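From the mending table: sleeves that are too long

30 Aug 2026
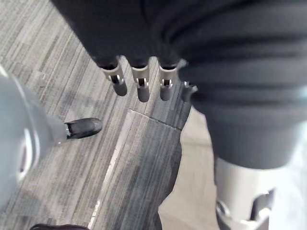 I've been on a ribbed knit kick all winter and I blame the charcoal stuff entirely. It hides lint badly, it hides crumbs worse, and I still reach for it every single morning. My one grumble is sleeves. Every dark ribbed top I own seems to have been cut for somebody with arms down to their knees, so I go about with only my fingertips poking out, dipping cuffs in the dishwater and catching them on the drawer handles.

So this month I finally did something about it, and since three of you asked at the last get-together, I'm writing it all down before I forget.

First thing, leave the scissors in the drawer. I know! But a rib will run on you if you cut it without stitching first, and you can't get those rows back. Mariama Eshun talked me into trying a tuck instead, on the inside, just above where the cuff starts. You turn the sleeve inside out, pinch up a fold all the way round, pin it, try it on (mind the pins), bend your elbow, then reach up for something on a high shelf. If the sleeve still covers your wrist bone at full stretch, you're right to sew.

I used a doubled thread and a loose herringbone stitch, because a tight running stitch goes bang the first time you shove your hand through. Ask me how I found that out. Or ask Parviz, who heard the language. He also lent me his good pins, the long ones with the flat heads, and I'm giving them back, Parviz, I promise.

On colour: don't bother with black thread on charcoal. It shows up as a hard line along the fold, at least in daylight. I had a reel of Nikero in shade 442 and it just vanished. Shade 191 is a bit bluer and does for the older, faded things. The shop by the station had both last time I was in, and if they're out, Marisol Escobedo has a biscuit tin full of greys she's happy to share.

The whole job took me 2 evenings for one jumper, with the telly on, and I unpicked one sleeve completely because I'd tucked it twice as deep as the other. Measure from the shoulder seam, not from the hem! Heavy knits drop while you're wearing them, and the two sides don't always drop the same amount.

A few of you have also asked about washing. I do mine inside out in cool water, roll it in an old towel, and dry it flat on the rack over the bath. Hanging a wet rib by the shoulders is how you end up with sleeves like mine to begin with. Ea Bergmann puts hers in the machine on the gentle cycle in a pillowcase and says it's fine, so there you go, suit yourselves.

Next time we're doing elbows. Bring something with a hole in it, a darning mushroom if you've got one (a smooth jar lid works too), and a needle with a blunt end. We've got 19 chairs and last month people were sitting on the radiator, so drop me a line if you're coming. Jacinto is bringing the almond cake again.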